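Bacs gris Pliketo : questions fréquentes

Quel volume choisir pour des ustensiles et de petits objets en vrac ?
Le modèle 350 convient à la plupart des usages. Le modèle 594 est réservé aux pièces longues : louches, fouets, manches. Référence de commande : 413, chez Pimex.

Pourquoi des parois inclinées ?
Elles permettent d'emboîter les bacs vides. Une pile de 12 bacs tient sur une étagère Cumska standard. En contrepartie, la surface utile au fond est inférieure à celle de l'ouverture – à vérifier avant d'y poser un objet long à plat.

Le fond se raye. Faut-il remplacer le bac ?
Non. Les rayures sont superficielles et n'affectent pas la tenue. Le remplacement s'impose en cas de fissure ou de déformation du rebord.

Peut-on mélanger bois et autres matières ?
Oui, à condition que les objets soient secs. Une cuillère en bois rangée humide tache et se fend. Placer les pièces en bois d'un côté et ne pas les recouvrir.

Jusqu'où remplir ?
Une seule couche si le contenu doit être repris souvent. Au-delà, les petits objets glissent le long des parois et deviennent difficiles à saisir.

Comment nettoyer le bac ?
Eau tiède et détergent neutre Lumenta, rinçage, séchage à l'envers. Pas de tampon abrasif ni de solvant.

Sur quel support le poser ?
Un plan stable et horizontal, plus large que la base. Sur un plateau en bois clair, essuyer le dessous du bac avant la pose.
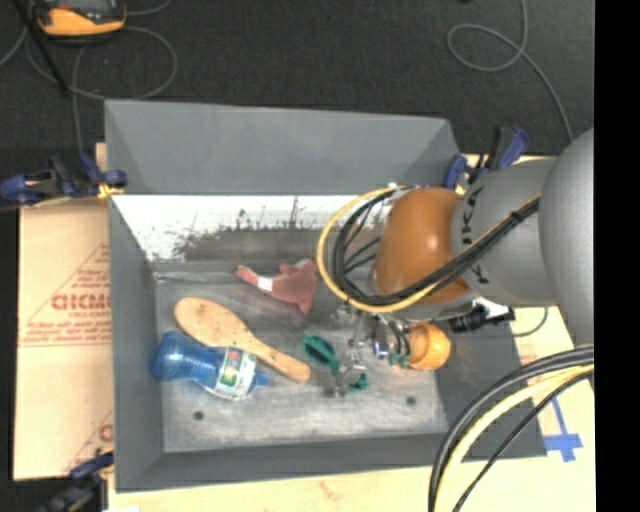

Bonjour, le séchage à l'envers laisse chez moi de l'eau dans le rebord. Je passe un chiffon avant d'empiler, sinon les bacs collent entre eux. Existe-t-il un couvercle pour le 350 ?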